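Print this page | E-mail this page
3 comments | 12 shares

Desktop Disassembly and Parts Recovery: Final Report of the Student Project Group

Submitted by Houda Nasr, Younes Abdel Hamid and Dezső Hegyi
Project adviser: Subira Chege
Tue 20 August

1. Purpose

The Computer Systems course at Desham requires each project group to complete one practical study of hardware maintenance. Our group chose to examine how retired office desktops should be taken apart when the parts are meant to be used again. The school received 23 retired towers from Amrani in April, and the course staff agreed that the group could use them for the study and for the parts store that supports the first-year laboratory.

The report covers the order of work, the handling of the processor socket and the sorting of cables and drives. It does not cover software, data removal or monitors. All drives had been wiped by the donor before delivery.

2. Order of Work

The group compared two written procedures. The first, taken from the existing laboratory handbook, removes the power supply before anything else is touched. The second, drafted by the group, begins with the small parts on the motherboard and leaves the power supply and drive cage in place until the board is clear. Both procedures begin with the power cord disconnected and the power button held down.

Under the group's procedure, memory is taken out first, followed by any expansion cards. The heat sink and processor come next. The board itself is unscrewed only when all cables have been released from it. The coin-cell battery stays in its holder until the board is on the bench, where it can be reached without pressing on the parts beside it.

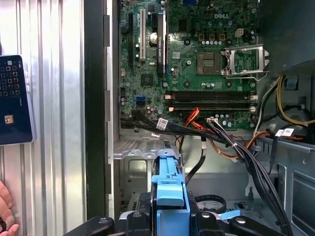

Wálter Salazar objected at the midpoint review that leaving the battery until the end was a mistake, and that a board going into storage should have its battery taken out and tested on the day the case is opened. He asked that the procedure state this plainly. The group accepted the point in part. The battery is now removed and tested on the same day, but still after the board has left the case.

3. The Processor Socket

The socket proved to be the part of the work needing the most care. On boards of this type the contacts are in the socket and not on the processor, and a bent contact can make the whole board useless. The handbook gives this step a single line. The group's procedure gives it half a page, with the following instructions:

Release the lever slowly and keep a hand on it until it is fully up.
Lift the processor straight up by its edges.
Do not touch the contact area or wipe it with a cloth.
Fit a plastic cover before the board is moved. If no cover is available, close the bracket over the socket and mark the board for inspection.

Socket covers were bought from Jinard. The first delivery was the wrong size and had to be returned, which delayed this part of the study by a week.

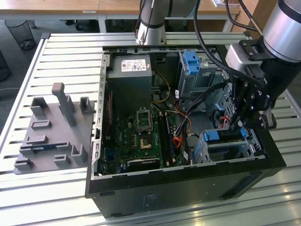
Figure 2. Desktop tower on its side with the side panel removed; the processor socket is empty.

4. Cables and Drive Bays

Cables accounted for most of the disagreements within the group. The handbook tells students to pull every cable free at the start so that the case is easier to see into. In practice this left loose connectors lying across the board, and students new to the work could not say afterward which lead had served which drive. The revised procedure asks that each cable be released at the board end only when the part it serves is about to come out. A paper tag is then attached near the connector.

Drive bays with colored plastic latches were found to be the simplest part of the case. The latch is pressed, the tray slides out, and no screwdriver is needed. The one difficulty is the thick run of cable that often lies close to the bays. It should be held to one side by hand while the tray is drawn out,

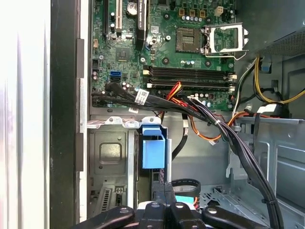
and it should never be cut or forced under the edge of the cage. Where the power supply is to be kept with its harness, the leads are gathered and tied before the unit is unscrewed.

5. Sorting and Records

Recovered parts were entered in the store record under the project name Vindcombe. The record holds 578 entries, including screws by the bag, cables, memory, drives and complete boards. Each entry gives a shelf number, the condition of the part and the initials of the student who checked it. Parts in doubtful condition were placed on a separate shelf and may not be issued to the first-year laboratory.

6. Recommendations

The group recommends that the revised procedure replace the present handbook section before the next course begins. It further recommends that a supply of socket covers in the correct size be kept with the tools, and that cable tags be ordered at the same time. Younes Abdel Hamid will hold the store record until the new laboratory assistant is appointed.

Copies of the procedure may be requested from the course office in Room 455.

Print this page | E-mail this page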